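Print this page | E-mail this page

Chapter 4
Looking After a Pair of Hand-Held Grippers

January 21, 2018
By Nayeli Mamani

I learned most of what's in this chapter on my knees beside a bed, swearing at a pillowcase. If you've come straight from Chapter 2, where we bolted an arm to the floor and taught it to move boxes, you may feel you've been handed the easy job this time. There's no arm at all! You hold one gripper in each hand, you do the task yourself, and the arm back in the workshop gets to learn from it later. So what is there to look after?

Quite a lot, I'm afraid. On my first week at Tarnport I was given two grippers we called the Piso pair and told to get them ready for cloth work. I wiped them down, checked that they opened and closed, and went off to fold things. By lunch the left one was dropping every third corner and I'd blamed the fabric, the weather and my own thumbs (in that order). The trouble was a jaw that closed a hair out of line. On a wooden block you'd never have spotted it. On thin cotton it was hopeless.

So we begin with the jaws, and we'll stay with them for most of the chapter. Do these jobs before every session:

Clean both faces of each jaw with a dry cloth first, then a damp one. Lint packs into the inner corners and it's easy to miss if you only look from the front.

Close the jaw on a strip of thin paper and pull gently. You want the same drag on the left edge as on the right. If the paper swings round like a gate, the jaw is out of line, and section 4.2 shows you how to bring it back.

Do the same with the other gripper, and compare. A pair that's slightly weak on both sides is far less trouble than one strong hand and one feeble one, because your arms will start making up for it without telling you.

Then open and close each gripper 14 times at the pace you mean to work at. I know, it's dull. Put the radio on. You're feeling for a sticky spot in the travel, and it nearly always shows up when you've stopped paying attention.

Once the paper test is passed, go and try the pair on something soft. I like a bed for this – there's room to spread your elbows, and a dropped corner doesn't end up on the floor. Take a crumpled piece of cloth by its opposite ends, lift, and watch the jaws and not the cloth.
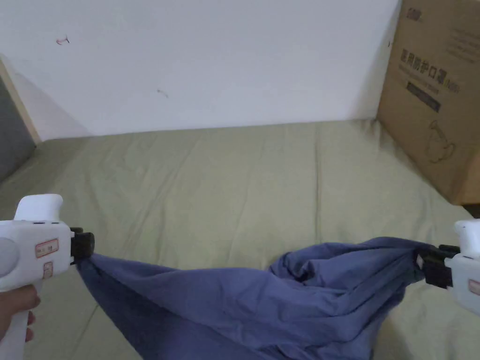

Fig. 4.1 Cloth held at opposite ends, one gripper at each end, over a fitted sheet.

Look at how the fabric leaves the left jaw. Only a corner is pinched, and the rest hangs from it, so any fault in that small patch of grip is going to matter. My old supervisor at Erkaner used to have us hold the cloth like this while she finished her tea, and she was not a fast drinker.

After 500 closings, take the jaws off and give them a proper clean, whether they seem to need it or not. Keep the screws in a saucer. You'll want a small screwdriver, a soft brush and a decent lamp for the next section, where we strip the left gripper down and put it back together.

Print this page | E-mail this page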